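Jozefína Charvát on Looking at One Drawing for a Very Long Time

Jozefína Charvát had already put the kettle on by the time I found the right door, and she apologized twice for the stairs, which were steep but really not as bad as she seemed to think. She lives and works on the top floor of a narrow house in Prisuscombe, a short walk from the museum where she was curator of works on paper for most of her working life. She still goes in, mostly on rainy mornings, and the guards still wave her past the coat check.

I had come to talk about her new book, a slim thing published by Brirnard, which spends all of its 190 pages on a single ink drawing. I had expected to find this a little exhausting. I read it in two evenings and then started over, so you can imagine that I arrived with more questions than any polite visitor ought to.

The drawing is called "Ferry Landing, Irklow," and it was made by Rafail Mitsotakis-Vlachou during the two winters he spent teaching there. It is about the size of a place mat. There is a jetty, a good deal of water, and a figure who may be waiting or may be walking away, and Charvát has changed her mind about that figure more than once.

"When I was young I was certain he was waiting," she told me, pouring. "I gave talks about it! I stood up in front of people with a pointer and said, here is a man who waits. Then one day I was getting the drawing ready to go out on loan, and I had it flat on the table, which is not how you see it on a wall, and I thought, well, look at his feet. His feet are going home."

She laughs easily, and usually at herself. Her first job at the museum was typing labels, and she says the labels taught her more than her degree did, as she had to get everything that mattered onto a card and there was never room.

"You learn what you can leave out. And then for the book I had the opposite trouble, I could put everything in, and I nearly did. My poor editor. There was a whole chapter on the paper."

I asked what had happened to it.

"It's a paragraph now. It's a good paragraph, though."

Mitsotakis-Vlachou himself is a hard man to get hold of on the page. He kept no diary that anyone has found, and his letters, she says, are mostly about money and shoes. What survives from Irklow is a group of 30 drawings, nearly all of them smaller than the ferry landing, and a sketchbook with the back half torn out. Charvát has handled every sheet. She described them to me one after another with her eyes closed, moving her hand slightly over the tablecloth as if she were following the pen, and I am sorry to say I let my tea go cold.

"He starts at the bottom," she said. "Most people, if they draw the sea, they put in the horizon first, so they know where they are. He starts with the planks under his own feet and he goes out from there, and by the time he gets to the horizon he's nearly run out of paper. So it's very high up, and very thin. I think it's the most tender line he ever drew, and I think he drew it in a hurry."

Does she worry about reading too much into a line?

"Oh, all the time. I had a colleague who would say, Jozefína, perhaps the pen was just dry. And perhaps it was. But then he looked at what the dry pen had done and he left it alone, didn't he? He could have gone back over it. He goes back over things everywhere else."

We talked for a while about how people look at pictures in museums now, a subject on which I was braced for some grumbling. There wasn't any. She likes the phones. She likes to watch somebody take a picture of a painting and then bend down over the little screen, and she has noticed that quite often they look back up again afterward to check. She is fond of school groups too, especially the children who have been told not to touch and who stand there with their hands pushed up into their sleeves.

What she does miss is chairs. When she was in charge of the small gallery on the second floor she had a proper armchair carried in, an ugly green one, and set it in front of whichever drawing she thought deserved it that season. Visitors fell asleep in it now and then. She considered this a success.

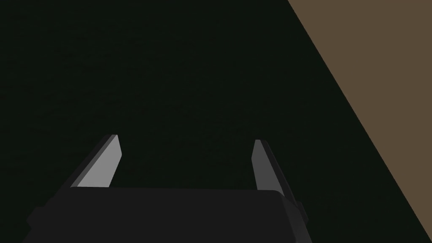 PRISUSCOMBE, December 28, 2018

The armchair is in her own front room these days, and she insisted that I sit in it for the second half of our talk, facing a framed print of the ferry landing that she bought from the museum shop with her staff discount. It is a fair copy, she says, although the water is too blue.

I asked whether she had another book in mind. She made a face, and then went off to the next room and came back with a folder. Inside were notes on a painter called Bai, whose one large canvas in the museum hung for years beside the elevator, where everybody saw it and hardly a soul stopped.

"I walked past it myself every day with my sandwiches," she said. "I owe it an apology. It may have to be a long one."

She wouldn't show me the notes, but she did read me the first line, and then crossed out a word in it while I was putting on my coat. The museum has asked her to give a talk on the ferry landing in March, with the drawing itself brought up from storage for the afternoon. She has agreed on the condition that there be somewhere for people to sit.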